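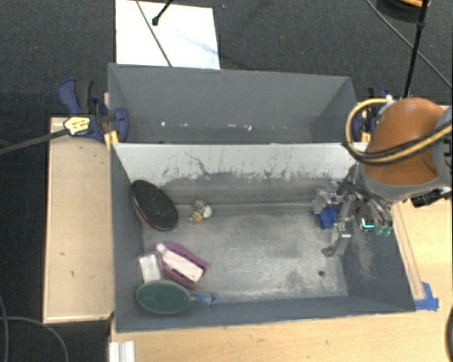

Fig. 1. Two gray bins, with a robot arm over the front one.

Electronic Music Workshop, Unit 4
Subtractive synthesis and the step sequencer
Handout for students of the Olton evening course

Before this unit you should have finished the exercise on oscillators. If you missed it, please read Unit 3 first, and listen to the short saw and square examples in the course folder. We will use the same patch as a starting point.

1. The signal path

In a subtractive synthesizer we begin with a sound that has many overtones, and then we take some of them away. The usual order is: oscillator, mixer, filter, amplifier. On the Gretine, the instrument in our studio, this order is printed on the panel from left to right. On the Dandell the filter section is placed at the bottom, and students often look for it too long.

The oscillator decides the pitch and the basic color. A saw wave contains all the harmonics. A square wave contains only the odd ones, and for this reason it sounds hollow, a little like a clarinet. A triangle wave has also only odd harmonics, but they become weak very quickly.

2. The filter

We use a low-pass filter in nearly all exercises. It lets the low frequencies go through and makes the high ones quieter. The point where this begins is called the cutoff frequency. How quickly the sound is reduced above the cutoff is called the slope, and it is given in decibels per octave. The Gretine has a slope of 24 dB per octave. This is the same as saying that it is a filter with 4 poles, as each pole gives 6 dB.

Set the cutoff to 1000 Hz and play a low note with a saw wave. Now turn the resonance up slowly. You should hear that a narrow region near the cutoff becomes louder, and at the end of the knob the filter starts to whistle by itself. This is called self-oscillation. Please turn down your headphones before you try it.

3. Envelopes

An envelope has four stages: attack, decay, sustain and release. Three of them are times. Sustain is a level, and this is the most common mistake in the written test. If sustain is at maximum, the decay knob has no effect that you can hear.

For a plucked bass: attack at zero, decay short, sustain at zero, release short. Send the same envelope to the filter with a medium amount. For a slow pad: attack long, sustain high, release long, and the filter half open.

4. The step sequencer

The sequencer was written for us in the Jireš software and it is connected to both instruments. A pattern has 16 steps. Every step can have a note, an accent and a slide. A slide means that the pitch moves to the next note without a new attack.

The memory holds 1024 steps in total, so you can store 64 full patterns. Save your work under your own group letter and do not write over the patterns of the morning group.

Try a pattern with 15 steps against a drum pattern with 16. The two parts begin together, then they move away from each other, and they meet again after 15 bars of the drum part. Many minimalist pieces are built from this idea, and with two synthesizers you can do it without any editing.

5. Exercise for the next class

a) Make one bass sound and one pad sound on the Gretine. Write down the knob positions on the patch sheet.
b) Program a bass pattern with at least two slides and one accent.
c) Record two minutes. Change only the cutoff and the resonance with your hand during the recording.
d) Write half a page on what you heard when the cutoff was below the pitch of the note.

Recordings should be in mono, WAV format. Recordings with clipping will be returned.

Words to know: cutoff, slope, resonance, self-oscillation, envelope, accent, slide, phase.

The studio is open for practice until 9 p.m. In December it closes at 6 p.m. Leave the Dandell switched on if another group comes after you, as its oscillators need time to become stable in tune.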